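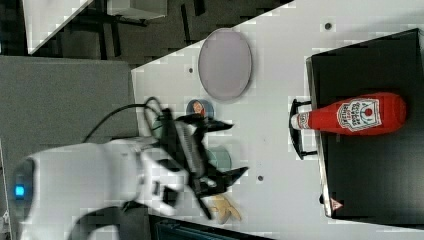

Anahera Pearce has 833 recordings of a robot arm tidying a table, and she would like more. I asked her what the 834th would teach it that the others hadn't.

"Possibly nothing," she said. "We don't know until we train on it."

Pearce runs data collection for Filtlow, a project at Flastau that wants an arm to clear up after lunch. A person steers the arm through the job, the cameras and joint readings are saved, and a model is trained to copy what the person did. The objects are household stuff: a cup, a plate, a ketchup bottle. Then somebody moves the things and does it again.

I have heard this pitch before, usually with a bigger number in it. So I asked how many of the 833 were any good.

"We kept 506," she said. The rest had fumbles, or long pauses while the operator thought. Her colleague Ayman Masri disagrees with throwing those out. "A pause is fine. A fumble where you recover is the best thing in the set," he told me. "She deletes my best work."

They have been arguing about it since August. Neither could show me a test that settled it.

What about a table it has never seen? Masri looked at Pearce. In their last trial, with new objects in a different room, the arm finished 171 of 271 attempts. Pearce called that encouraging. I asked whether she would let it near her own dishes.

"The plastic ones," she said.

Masri wants to spend the spring collecting in real kitchens in Grellimstead. Pearce wants to fix the labels first. When I left, they were still on the labels.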